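Plier et ranger ses T-shirts pour qu'ils tiennent dans un tiroir

Momeo > Maison > Linge > Tutoriels

Un T-shirt mal plié prend deux fois plus de place qu'il ne devrait et ressort avec une marque en travers de la poitrine. La méthode décrite sur cette page est celle du pliage vertical : chaque vêtement devient un petit rectangle assez ferme pour tenir debout, rangé comme un livre. Elle convient aux T-shirts à manches courtes, aux polos fins et aux débardeurs. Pour les pulls épais, voir la page sur la laine.

Ce qu'il faut

Une surface plane plus large que le vêtement posé manches ouvertes. Une table convient mieux qu'un lit, où le tissu s'enfonce.
Un tiroir ou une boîte d'au moins 15 cm de hauteur intérieure.
Du ruban de masquage, si vous voulez des repères.
Un mètre ruban ou une règle de 40 cm.

Préparer la surface

Essuyez la table et laissez-la sécher. Si vous avez beaucoup de linge à plier, tracez des repères au ruban de masquage : une ligne pour l'ourlet du bas, une autre, perpendiculaire, pour l'axe du vêtement. Il n'est pas nécessaire que la croix soit centrée sur la table. Elle doit seulement laisser assez de place de chaque côté pour les manches. Appuyez sur le ruban avec l'ongle sur toute la longueur, les bords se décollent vite au passage du coton.

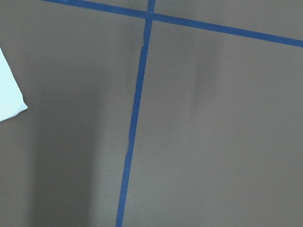
Femke Verhoeven : J'ai laissé le mien tout l'hiver sur une table cirée et la cire est partie avec en février. Je le pose maintenant sur un carton que je glisse sous le lit entre deux lessives. Pour le reste, la ligne d'ourlet m'a plus servi que l'axe, je plie la moitié à l'œil.

Sur un meuble verni ou ciré, faites un essai dans un coin caché et retirez le ruban le jour même. Tirez-le lentement, replié sur lui-même, sans l'arracher vers le haut.

Étaler le T-shirt

Posez le T-shirt face contre la table, col vers le haut, ourlet sur la ligne du bas. Prenez-le par les deux coutures d'épaule, soulevez légèrement et laissez retomber : le tissu se remet dans son droit fil. Lissez ensuite du centre vers les côtés avec le plat de la main. Ne tirez pas sur le jersey, il reprendrait sa forme une fois plié et le rectangle gondolerait.

Si les coutures latérales tournent vers l'avant, ce qui arrive souvent après quelques lavages, alignez le vêtement sur les épaules et ignorez les coutures. Le pliage sera droit.

Plier en cinq étapes

1. Rabattez le côté droit vers le centre, à partir du milieu de l'épaule. Le bord doit être parallèle à l'axe.
2. Ramenez la manche vers l'extérieur, sans dépasser le pli que vous venez de faire.
3. Faites la même chose à gauche. Vous obtenez une bande longue et étroite, de largeur égale en haut et en bas.
4. Repliez le col vers l'ourlet en vous arrêtant à deux doigts du bord.
5. Pliez encore en deux ou en trois, selon la hauteur du tiroir, puis posez le rectangle sur la tranche. S'il s'ouvre, recommencez à partir de l'étape 4 en chassant l'air avec la paume.

Pour rabattre un côté proprement, pincez le tissu en deux points, un à l'épaule et un à l'ourlet. En ne prenant qu'un seul point, on soulève un pan en hauteur et le reste suit de travers.
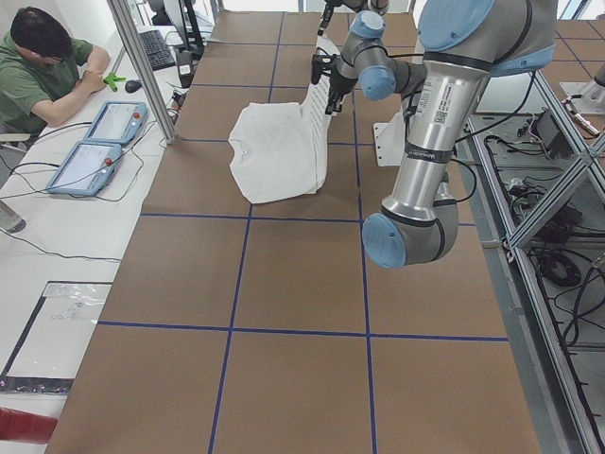
Norbert Charvát
Rédacteur, rubrique Linge et textile

Les T-shirts imprimés

Un motif floqué ou un texte transféré n'aime pas être plié contre lui-même, surtout dans une pièce chauffée, où les surfaces finissent par coller. Deux solutions. La première consiste à plier le T-shirt face contre la table, comme indiqué plus haut, ce qui laisse l'impression à l'extérieur. La seconde est d'intercaler une feuille de papier de soie avant l'étape 4, utile pour les flocages épais ou anciens.

Les impressions à l'encre, celles qu'on ne sent presque pas sous le doigt, ne demandent pas de précaution. Évitez simplement de faire passer le pli principal au milieu d'un bloc de texte, la ligne resterait marquée.

Laissez refroidir le linge sorti du sèche-linge avant de le plier. Comptez autour de 7 minutes, étalé en une seule épaisseur.

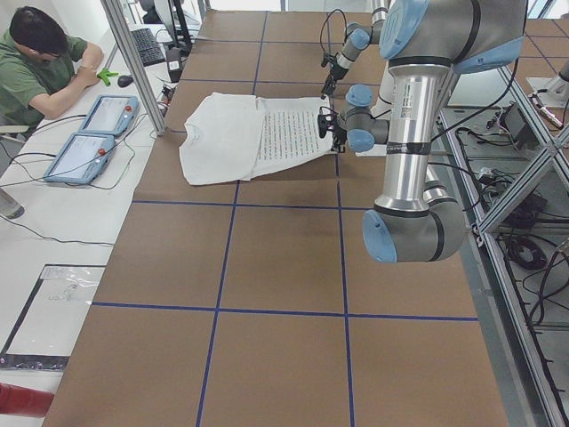 Temps de lecture : 4 min

Ranger dans le tiroir

Alignez les T-shirts debout, pli arrondi vers le haut, en commençant par le fond. Serrez assez pour qu'ils se soutiennent, mais gardez l'espace d'une main : un tiroir bourré froisse autant qu'une pile. S'il est à moitié vide, calez la rangée avec une boîte à chaussures ou un séparateur réglable. Le modèle Rovon 511 se coince bien dans les tiroirs peu profonds, un peu moins dans ceux dont le fond est souple.

Classez par usage plutôt que par couleur si plusieurs personnes se servent dans le même meuble. Les vêtements de sport vont à part, leur tissu glissant fait tomber les voisins.

Problèmes courants

Le rectangle ne tient pas debout : la bande de l'étape 3 est trop large. Rabattez davantage les côtés.
Le col dépasse : il n'était pas à plat au départ. Lissez-le en premier.
Le dos est froissé au déballage : le linge a été plié encore humide, ou trop serré.
Les tailles enfant s'ouvrent toutes seules : supprimez le dernier pli et roulez-les.

À lire aussi
Plier un drap-housse sans aide
Laver et ranger la laine
Choisir la hauteur d'un tiroir de commode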